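El número que falta en los artículos de manipulación

Cada vez que leo un trabajo sobre aprendizaje por imitación busco primero la tabla de resultados y después la descripción de cómo se reiniciaba la escena. La tabla está siempre. La descripción casi nunca, o cabe en una línea: «los objetos se recolocan entre intentos». Llevo un tiempo pensando que esa línea decide buena parte del porcentaje que se publica.
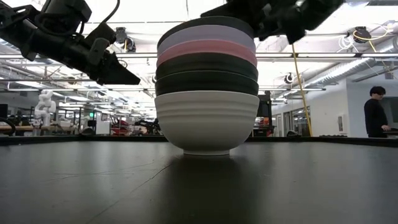 Las tareas de apilar y desapilar se han convertido en una prueba habitual para los sistemas de dos brazos, y me parece bien. Son baratas, se entienden sin explicación y cualquier laboratorio puede montarlas. El problema está en qué se cuenta como éxito. Una columna de seis cuencos, con el blanco grande en la base y uno gris oscuro arriba, es un resultado fácil de reconocer, y por eso se tiende a puntuar solo el final: pila completa o fallo. Con ese criterio, una política que se equivoca en el último cuenco vale lo mismo que otra que no llega a cerrar la pinza.

El equipo de Lusum, con el que he discutido este asunto varias veces, entrenó su política con 1.703 demostraciones teleoperadas y la evaluó en 200 intentos. Publicó un 61 % de éxito. Es una cifra honrada y no tengo motivos para dudar de ella. Pero cuando pedí las posiciones iniciales, resultó que las fijaba el operador a ojo, y un operador que lleva toda la mañana delante del robot aprende dónde conviene dejar las piezas. 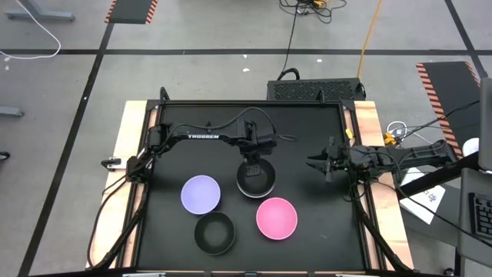

Cuatro cuencos sobre la superficie negra de trabajo, con un brazo a cada lado.

La distancia entre objetos importa mucho. Si dos cuencos casi se tocan, la pinza tiene que entrar por un hueco estrecho o agarrar por el lado contrario; si están separados, vale casi cualquier aproximación. Un mismo sistema puede parecer bueno o mediocre según cuántos intentos empiecen de una manera o de la otra, y el lector no tiene forma de saberlo.

Mi propuesta es modesta. Que las posiciones iniciales se sorteen antes de empezar y se publiquen con el código. Que se informe del éxito por cuenco, además del éxito por pila. Que la persona que recoloca los objetos no sea la misma que entrenó el modelo. En Jatwood ya trabajan con las 2 primeras reglas y el coste ha sido de un sábado de programación.

Se me ha objetado que esto hará bajar los porcentajes. Es probable. También permitirá comparar dos artículos entre sí, cosa que hoy exige escribir a los autores y esperar a que contesten.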